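Moltex Home Budget Planner review

I bought the Moltex planner in May, when we were getting ready to remortgage and I wanted one place to keep the numbers. It is a spiral-bound workbook with a login for a set of online calculators. It cost $34 and I have used it most weeks since.

The workbook has 200 pages, split by stage: saving for a deposit, comparing lenders, closing, and the first two years of payments. You fill in the pages that apply and skip the rest. As we already own our house, I skipped the first third. Moltex does sell a shorter version for refinancing, but it leaves out the repair fund pages, and those turned out to be the ones I use most.

The lender comparison sheets are good. Each has room for the rate, the points, the application fee, the appraisal and anything else the lender adds on. I filled in four of them and found that the loan with the lowest rate would have cost us more than 3,000 dollars in fees up front. I might have caught that anyway, but it was easy to see with the sheets side by side.

The calculators are less impressive. The monthly payment one works fine and lets you add property tax and insurance. The break-even one asks how long you plan to stay in the house, then only accepts whole years. It also logs you out after a few minutes and does not save what you typed, so write your numbers down first.

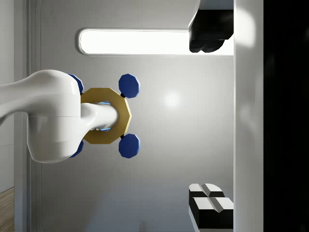
I wrote to customer service about the logging out and got a reply two days later from Hiyori Onishi, who said a fix was planned. It still happens as of this week.

The paper is thick enough for a gel pen. The cover has started to curl at one corner - mine lives in a kitchen drawer, so it gets some rough treatment. There is a pocket at the back for letters and receipts, but it won't hold a full set of closing papers.

My brother-in-law uses the Endeo planner, which is cheaper and has no online part. I looked through his. The budget pages are much the same, but there is only one lender sheet and you have to copy it yourself.

If you are comparing three or more loans, I would buy the Moltex for the paper pages alone. If you already have an offer you like, the Endeo will do.

Four stars out of five.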